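Who checks the checklist?

Dwayne Tran keeps the Brivell code of practice in a ring binder on top of a filing cabinet. It runs to 118 pages. He has read all of them, which puts him ahead of most people who claim to follow it.

The code is meant to bring order to small robot cells, the kind that sit on a bench and pick things up. It tells you how to mark your test objects, how to fix the edges of the work area and what to write down when a grasp fails. Labs that sign up get a certificate. Flemdale has one in its reception, framed.

I went there expecting to be won over. Printed markers on every object are a sound idea, and so is a fixed border. But the code says almost nothing about what should happen when the markers get scuffed, or when somebody swaps in a new cup and carries on with the old measurements.

"You tick the box that says the object is marked," Tran told me. "There's no box for whether the mark is any good."

Feng-yi Yen, who helped draft the June revision, disagrees. She says the 9 clauses on upkeep cover it. I read them twice. Three use the word "suitable" and leave it there.

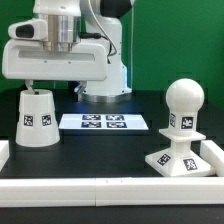
Then there are the trial counts. Emholm published 1032 grasps under the code last year and called the result repeatable. Repeatable by whom? All of them were done on one bench, by one team, with one set of objects. The code allows that - it even has a form for it.

Eugénie Marty, who audits for Palacios, would like a second site to repeat a share of every claim before a certificate goes out. Yen thinks this would put small labs off. Perhaps it would. I'd still want to know which ones.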